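9 min read
14 shares · 3 comments

4.3 What the fold score does and does not measure

The headline result for the Hirkel policy is its fold score on paired sportswear. We trained on 2,000 teleoperated episodes and tested on 300 held-out starts, and the score rose over the Brendex baseline in every split. We were less convinced by this than we expected to be, and this section explains why.

The fold score is computed from the outline of the garment at the end of an episode. It rewards a compact shape with straight sides. A garment that has been rolled up tightly and then pressed flat can do well on it. So can one that was folded with the front panel trapped inside the sleeve opening, which any person would shake out and start again. When we re-read the test episodes by hand, the disagreements between score and human rating were concentrated in shorts. An elastic waistband pulls the cloth back into a heap, and the final outline depends heavily on when the episode is stopped.
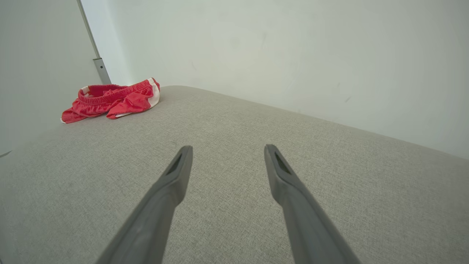 Stopping time is therefore a bigger problem than it looks in the tables. The Brendex baseline stops on a fixed timer. Hirkel stops when its own value estimate levels off, and that estimate was trained on the same outline measure we later use to grade it. Part of the reported gain could come from picking a flattering moment to quit. We reran 200 of the test starts with both policies on the same timer. The gap narrowed for shirts and closed almost completely for shorts. We report the timed version in the main table and have moved the original numbers to the appendix.

The second concern is grasp selection. Earlier work on the Kudo benchmark treats a grasp as correct if the fingers close on fabric at all. For a towel this is fair. For a jersey it is much too generous: cloth twisted into a roll offers a great deal of fabric to hold, and very little of it helps with finding a shoulder or a hem.

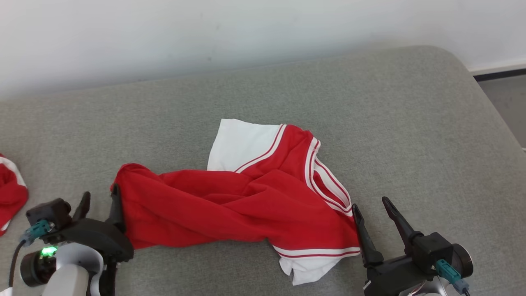 Figure 6. Twisted jersey on the padded surface. The left gripper holds one end of the roll; the fingers of the right gripper are open near the lower right of the garment.

To separate useful grasps from merely successful ones, we labeled 600 grasps by the garment part being held (hem, shoulder, neckline, waistband, or plain cloth) and asked whether the part predicted the human rating. It did, but weakly. Hem grasps were better than plain cloth grasps, and neckline grasps were no better at all. We had assumed the opposite when designing the reward and have left the neckline term in place only so that the results stay comparable with our earlier report.

Trim is a likely confound. Many of our training garments have piping or stripes in a color that stands out from the body, and a policy could learn to reach for a strong color edge without learning anything about how a shirt is put together. Printed lettering raises the same worry. The Clastesow set, which has plain garments only, would be the natural check, but it contains no shorts and its camera heights differ from ours, so a drop in performance there would be hard to read.

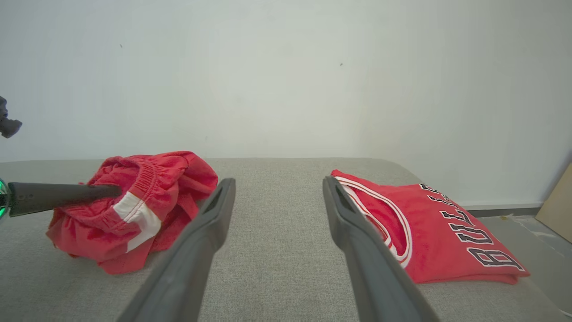 Two-garment starts deserve a separate warning. The policy receives no instruction about which item to handle first, and our scoring adds the two outlines together. A run that tidies the shirt and leaves the shorts in a pile can earn the same total as one that does a mediocre job on both. We now list the two scores separately. Under that rule Hirkel keeps its lead on shirts, while its lead on shorts falls within the spread between training seeds.

We would not conclude from these experiments that Hirkel folds shorts better than the baseline. The shirt result has held up under each change of scoring we tried, though all of those changes were made by us, on our own garments, with one robot setup. Section 5 repeats the timed comparison with the outline term removed from training.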